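Notes for the Skevside workshop talk – Marina Karamanlidis, 2 August 2019

Slide 1. Say who I am and what the build is. Two arms, two hands, one table, in the back half of the shared shop at Kellutstead. We started in January. Thank Koutsoukos for the loan of the bench supply.

Slide 2. The table. The top is covered in felt. On the bare surface, small cartons slid away as soon as a finger touched them. The felt cost us 37 dollars and did more for the grasp rate than a month of tuning. The curtains behind are there to keep the background plain for the vision code, which we call Gaton.

Slide 3. What we ask it to pick up. Ordinary packaged goods: biscuit boxes, a snack bag, a tube, a paper notebook. Boxes are easy if the hand comes in square. The bag is hard, and flat things are harder. Keep this short, there will be questions later.
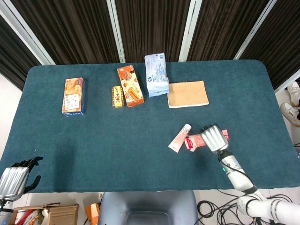 Slide 4. Approach from above. The hand stops over the item, the fingers curl, then the wrist comes down the last bit slowly. We had the speed too high for a long time. At 70 percent it knocked things over. We dropped it and left it there.

Explain the overlap problem. When two items lie close together, Gaton tends to see one long object and aims for the middle. Our fix is crude – nudge first, look again, then grasp. It adds 4 seconds per pick.

Slide 5. Cables. Route them before you mount the arms. We did it after, and had to take the right shoulder off twice. Mention strain relief at the wrist.

Slide 6. Still to do: a better fingertip pad, a proper stop button on the operator's side, and using both hands on one item. Leave ten minutes for questions. Parts list is on the handout, page 2.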